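Simulate the grasp before you buy the gripper

24 May 2025
By Aiguo Shen

People building an arm in a shared workshop tend to start with hardware. I think this is the wrong order. My own bench project, Faseo, went through 736 simulated grasps before I ordered a single bolt, and the finger geometry changed twice in that time.

Boxes and cylinders are poor test parts. They forgive bad alignment. A hollow shell with angled faces does not, and the approach has to be planned around its opening and its ridges.

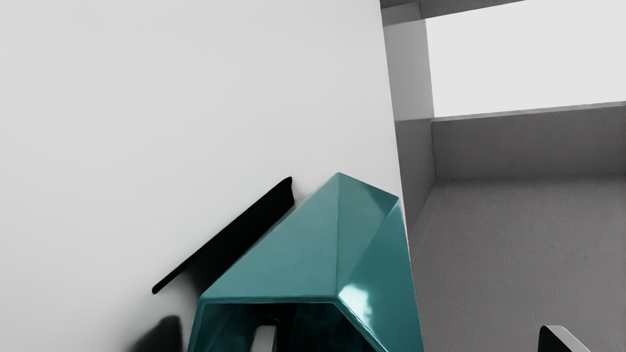
Faceted teal test part and black bar in simulation, gripper fingertips at close range.

The usual objection is that simulated contact is wrong. It is, in detail. Friction values are guesses and a rigid fingertip never deforms. But reach limits, collisions and camera blind spots carry over well, and those account for most of the rework I see on other people's builds. Of the 70 failures I logged in one batch, most were plain approach errors that a friction model would not have changed. 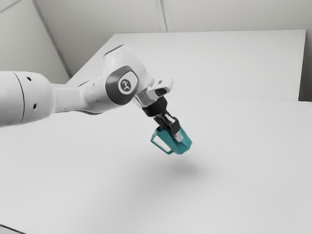
Does a home builder need a fast computer for this?
A used desktop with a mid-range graphics card is enough for one arm and a few rigid parts.

I will cut the first metal fingers in June. The simulation stays in use after that, mainly for checking new part shapes.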